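Trekham Coverage Tables

Version 3, released February 11, 2020

Trekham is a set of tables on terrestrial digital TV reception in the Giltadetti district. It is meant for planning relay sites and for checking operator coverage claims against field readings.

Contents

sites.csv: one row per transmitter or relay
readings.csv: 485 field readings, one per row
channels.csv: multiplex and channel assignments
notes.txt: known errors and open questions

Fields in readings.csv

site_id: key into sites.csv
lat, lon: decimal degrees, WGS 84
level: signal level in dBuV
mer: modulation error ratio in dB, blank if there was no lock
height: antenna height in meters

Loading

Files are UTF-8, comma separated, with a header row. Missing values are blank. Do not read site_id as a number, or leading zeros will be lost. The Pan loader handles this by default; other tools need the column type set by hand.

Known problems

Readings from 11 valley locations were taken with an older Fistent receiver and may read up to 2 dB low. They are marked in the flag column and have not been corrected. Relay power figures come from license filings and were not measured.
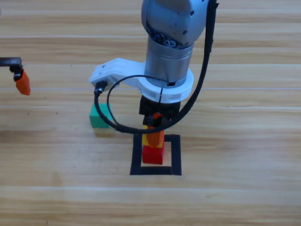 Fig. 1. Arm wrist with white ring bracket and black connector.

Changes

Version 3 adds the mer column and removes duplicate rows. Version 2 fixed swapped coordinates in sites.csv. The next update is planned for May.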